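Speaker notes: "Small Dreams, Slow God"
Vernura women's morning, March 12, 2023
Si-woo Yeon

Opening (keep it short, they can smell the coffee)

Thank Seo Chapel for having me. Mention the hill. Everyone who walked up it will want it mentioned.

Ask who made a list of goals in January. Ask who knows where the list is. Wait for the laugh. If it doesn't come, laugh anyway and move on.

1. My big plan

Tell the blog story. I was certain God wanted me to have 1,000 readers by summer. I had 21, and one was my mother on two different devices. I prayed about it daily, mostly in the tone you'd use with a broadband company.

Read Zechariah 4:10, "who hath despised the day of small things?" Pause. Own up: me, most mornings.

2. Ordinary days

Brother Lawrence and his kitchen. He met God among the pots. I mostly meet my own temper there, but the invitation stands. Ask them to think of one dull job waiting at home.

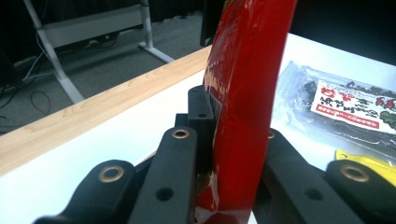
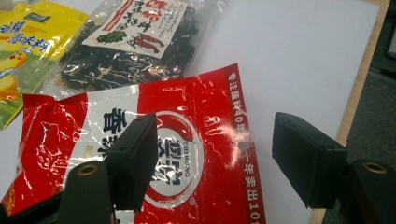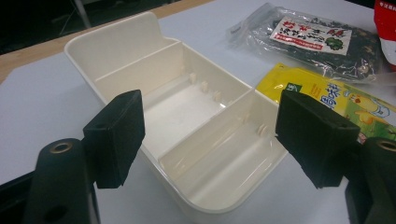
Packets and a plastic tray. Leave these up while they think. Count to ten slowly, no talking!

3. Waiting without sulking

Abraham waited years. I once gave up on a calling during a long red light.

Story of the letter from the reader in Sonine. She'd found one post, number 407, the one I nearly deleted for being boring. She read it in a hospital corridor. Don't rush this bit, and don't do the voice.

Point to make: I'd been asking for a crowd and had been rude about the person in front of me.

4. Something to take away

Write down one small thing to do this week. Small means small. Learning Hebrew doesn't count.

Swap with a neighbour and pray for each other, two minutes. Shy people may pray with their eyes open and look at the floor.

Close with Psalm 37, verses 3 to 7. Remind them lunch is in the side hall and the blue hymn books stay here.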